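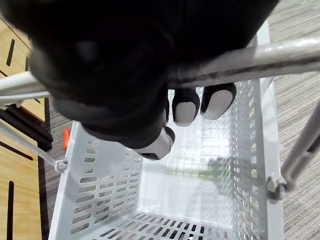 Olgate Slotted Basket, light grey

Item 2000
Sold singly or in a pack of 2

If you've ever tipped a load of wet swimming things into a solid tub and found a puddle under them the next morning, you'll see why we like this basket so much. The Olgate is a light grey plastic basket with rows of small rounded slots in its sides and more in the floor, so air gets in and water gets out. We've sold it for years and we still use it at home — laundry mostly, but also muddy boots, potatoes, garden toys and, for one long summer, the dog's towels.

The slots are small enough to hold on to socks and clothes pegs, and the rounded slots are kinder to knitwear than the sharp-edged grids on some baskets we've tried. The inside has a glossy finish, so crumbs and soil don't cling to it. A quick rinse under the garden tap does most of the cleaning, and a soft brush will get anything stubborn out of the slots.

Size and weight limit

Width across the rim: 392 mm
Most it should carry: 20 kg
Colour: light grey
Material: plastic, slotted sides and floor
Guarantee: 2 years

Please measure your shelf or cupboard at the narrowest point, hinges included, before you order. The basket is rigid and won't squeeze past a door frame that's a little too tight.

Using it with a metal bar

Plenty of our customers keep theirs beneath a light grey tubular metal bar, the sort you might already have in a utility room, and it makes a lovely little drying corner. Shirts go on the bar, small things go in the basket, and drips fall through on to a tray. The bar isn't included, but the Jastex rail page has several lengths. Metal bars do pick up dark smudges and small scuffs where hangers slide along them. A damp cloth and a drop of washing-up liquid will shift most smudges, and we'd steer clear of scouring pads, which only add more scratches.

Leave enough space between the bar and the basket to get both hands in. It sounds obvious, but we set ours far too low the first time and had to move the whole thing!

What to put in it

Laundry is the favourite, wet or dry. It's also very good for vegetables straight out of the ground (hose them down in the basket and leave them to drain), bath toys, balls, pool floats and wellies. Very fine things such as beads or loose seed will fall through, so line it with a cloth or choose the solid Gellance tub instead.

Liên Dương in our packing room keeps one by the back door for salad leaves and swears by a clean tea towel in the bottom. We tried it after she told us and the leaves kept beautifully overnight.

Care

Wash by hand in warm soapy water. Keep it out of the dishwasher and away from heaters and hobs. If the slots fur up with limescale, soak the basket in white vinegar and water for an hour, then rinse well. Sun won't hurt it for an afternoon, but store it indoors over winter if you can.

Questions we get asked

Will it fit inside the Phí laundry cabinet?
Yes, on the lower shelf. The upper shelf is too shallow.

Can I stand on it?
Please don't. It's made for carrying things, and the floor is slotted.

Do you sell a lid?
Not at the moment. We're trying one out and hope to have it in the shop by January.

Is the tray included?
No. Any flat tray wider than the base will catch the drips.

Delivery and returns

Orders placed before 2 pm leave us the same working day. Unused baskets can be sent back for a full refund; please keep the cardboard sleeve on until you've checked the fit.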